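Leave the Pipes Where We Can See Them
Pirmin Pichler

When my firm moved into its Lindsay Street rooms, the first thing the landlord offered us was a dropped ceiling. I turned it down, and I would do so again.

A dropped ceiling costs money to put up and more money every time someone has to get above it. Tiles crack and stain. A slow leak can run for weeks before a brown ring tells you where to look. With open pipes, you see the drip and call the plumber.

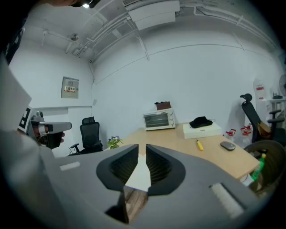
Issue 112

Ceilings crossed by bare conduit, painted white to match the walls, bother some visitors. My colleague Abdelghani Salem says they make an office look unfinished. He has a point about noise. Hard ceilings throw sound back at you, and we ended up hanging felt panels over the desks in April.

But I don't accept that hiding things is the same as finishing them. The Rilenley building, put up in 2000, has had its ceiling opened 2 times for wiring changes. Each time a whole floor of people had to work somewhere else. Our own wiring was changed in an afternoon, by one electrician on a ladder.

The same goes for electrical panels. Put them on a wall where people can reach them, and keep the warning labels on. I have seen one boxed in behind a bookcase — a handsome bookcase, too — and it took four of us to move it when the lights went out.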